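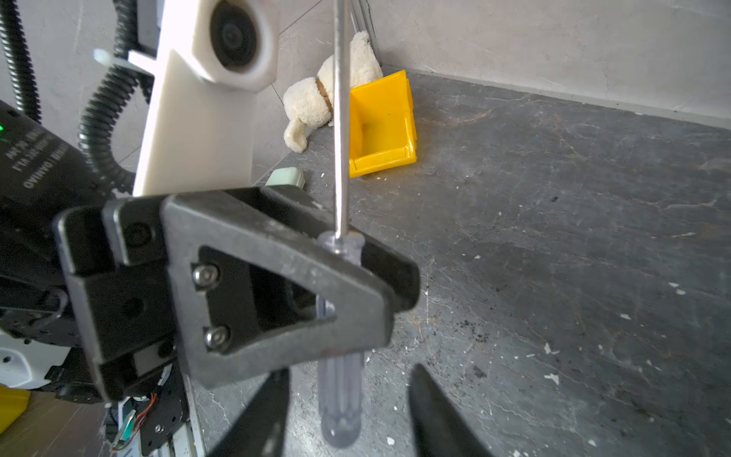
*By Ebbe Boström | 2022-02-11*

## Parts of a screwdriver

A screwdriver has three main parts: the handle, the shaft and the tip.

The **handle** is the thick part. Many are plastic with ridges running lengthwise. Ridges give your fingers something to press against, so the handle does not slip when you twist. The far end is often rounded and sits in your palm.

The **shaft** is the long, thin steel rod. It carries the twist from the handle to the tip. A long shaft can reach a screw deep inside a hole.

The **tip** fits into the head of the screw. Its shape and size must match — a tip that is too small will damage the screw.

Why is the handle wider than the shaft? Your hand pushes farther from the center, and the same push makes a stronger twist. This twisting force is called **torque**.

Most screws tighten clockwise and loosen counterclockwise.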